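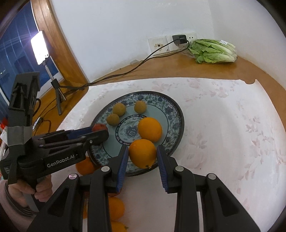 집안일 로봇 얘기만 나오면 다들 빨래 개기부터 물어보시는데요, 저는 요즘 과일 담기에 꽂혀 있어요. 접시에 귤이랑 작은 과일 몇 개 옮겨 담는 일, 사람은 딴생각하면서도 하잖아요? 근데 이걸 기계한테 가르치려고 들면 갑자기 엄청 어려운 일이 됩니다. 오늘은 집에서 양손 그리퍼로 과일 담기 시연 데이터를 모으는 방법을 제가 하는 순서대로 적어 볼게요. (2025년 8월 23일 기준이고, 방법이 바뀌면 글도 고칠게요!)

## 준비물

- 손에 쥐고 쓰는 그리퍼 두 개
- 크기가 다른 과일 두세 종류
- 테두리가 있는 둥근 접시
- 식탁보
- 작은 삼각대에 올린 LED 조명

식탁보는 꼭 까세요. 저는 처음에 맨 식탁에서 하다가 귤이 자꾸 굴러떨어져서 주우러 다니느라 시간을 다 썼어요. 무늬는 있어도 괜찮습니다. 우리 집 식탁이 어디 실험실처럼 하얗기만 한가요.

## 1단계: 조명 먼저

밤에 찍을 거면 조명 위치부터 잡으세요. 저는 식탁 옆 바닥에 삼각대를 세우는 편이에요. 과일 바로 위에서 쏘면 도자기 접시가 번들거려서 테두리가 잘 안 보이더라고요. 케이블은 발에 안 걸리게 한쪽으로 치워 두시고요.

## 2단계: 큰 것부터 잡기

귤처럼 큰 과일로 시작하세요. 손가락을 넉넉히 벌리고, 과일 가운데까지 내려간 다음, 천천히 오므립니다. 위쪽만 살짝 집으면 들어 올리다가 쏙 빠져요. 껍질이 조금 눌리는 느낌에서 멈추면 됩니다. 세게 쥔다고 좋은 게 아니더라고요 ㅎㅎ

## 3단계: 작은 과일은 반대 손으로

작은 과일은 다른 손 그리퍼에 맡기면 편해요. 이때 두 손을 한꺼번에 접시 위로 밀어 넣으면 서로 부딪치니까, 한 손이 놓고 빠질 때까지 다른 손은 접시 가장자리에서 기다리게 하세요. 사람 손은 이걸 그냥 하는데, 기계는 기다리는 장면도 보고 배워야 합니다.

## 4단계: 놓기

잡기보다 놓기가 더 어려워요, 진짜로! 접시 위에서 툭 떨어뜨리지 말고 바닥에 닿은 다음에 벌리세요. 이미 담긴 과일이 있으면 빈자리로 살짝 돌아가서 놓고요. 밀려난 과일이 있으면 그것도 다시 잡아서 제자리에 두고, 그 과정까지 그대로 남겨 두세요. 저는 예전에 이런 부분을 다 잘라냈다가 나중에 엄청 후회했어요.

## 몇 번이나 해야 하나요?

저는 하루에 22번씩 하고, 과일 한 종류에 200번을 채우면 다음 종류로 넘어갑니다. 같이 실험하는 예툰데 아폴라비(Yetunde Afolabi) 씨는 6월에 448번까지 모았는데, 과일 위치를 매번 바꾼 쪽이 훨씬 낫다고 하더라고요. 똑같은 자리에서 800번 하는 건 저도 말리고 싶어요. 팔만 아픕니다.

## 그래서, 이제 기계가 할 수 있나요?

음, 반쯤요. Nowicki라고 이름 붙인 제 작은 팔 로봇은 귤은 꽤 잘 옮겨요. 식탁보 색이 바뀌어도 그럭저럭 찾아가고요. 그런데 작은 과일이 접시 테두리에 붙어 있으면 한참 헤매다가 접시를 통째로 밀어 버립니다. 무른 과일은 아직 겁나서 안 시켜 봤어요. 손님 오시는 날 맡길 수준은 아니고, 옆에 앉아서 차 마시며 지켜볼 정도는 됩니다.

다음 글에서는 모은 시연을 정리하고 파일 이름 붙이는 법을 쓸게요. 해 보시다가 막히는 데가 있으면 댓글에 과일 종류랑 접시 크기를 같이 적어 주세요.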